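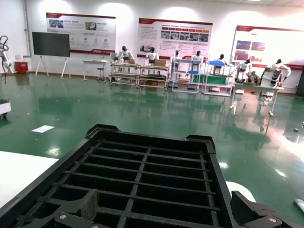

I have been meaning to write this one up for weeks, so get yourself a cup of something, this is going to run long. It's about moving my grandmother's recipe cards out of the shoebox they've lived in since before I was born, and what I learned about other people's handwriting along the way. 1/

So, the box. It came to me in February when we cleared the last cupboard at the house on Omoregie Lane, and I put it on top of my fridge and was a bit scared of it, to be truthful. Cards, envelopes, the backs of gas bills, one church bulletin with a pie crust in the margin (a very good pie crust!). 2/

First thing I did was read them all in one sitting, which I do recommend, even if you end up crying over a bean salad. She never wrote down an oven temperature if she could help it. "Hot oven." "Not so hot." One of them just says "oven" and then a line drawn under it twice. 3/

I sorted out 48 that I'd call real recipes, meaning a person could cook from them with a little courage. The rest are lists of ingredients with no steps at all, and I'm keeping those separate until my aunts have had a look, as they may remember what on earth the one with prunes and vinegar was. 4/

Then there's the handwriting. Hers leans so far over it's nearly lying down, and her sevens look like ones. I spent a whole evening believing in a cake with one spoon of cocoa. It was seven. Please learn from my very pale cake. 5/

What helped was typing each card exactly as she wrote it, spelling and all, and putting my own notes underneath in a different color. That way if I've guessed wrong, the next person can still see what she said. I nearly tidied up "flower" to "flour" and I'm so glad I didn't. 6/
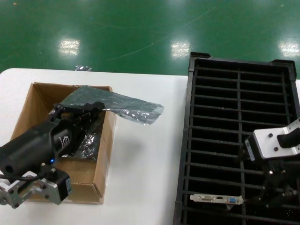 A big slotted rack and an open cardboard box, side by side.

Storage! I went back and forth on this far too long. I bought a pack of 50 clear sleeves from the Colora range, which fit the regular cards just fine, and the gas bills are folded the way she folded them. I don't iron things flat anymore. I tried it with one and the crease gave way, and I felt awful for days. 7/

A few of you asked about copies for the family. The shop on Ridasside Road did a small run for me, plain paper, spiral spine so it lies open on the counter. I left every other page blank because in our family somebody is always going to want to argue with a recipe in writing. 8/

Last one, and then I'll let you go. The card I use most is the plain butter cookies. It says bake "till they smell done," and after a good many trays I can tell you that in my kitchen it's 12 minutes, but I typed it her way and put the 12 underneath. If you've got a box like this on top of your fridge, I'd love to hear what's in it, especially if there are prunes. 9/9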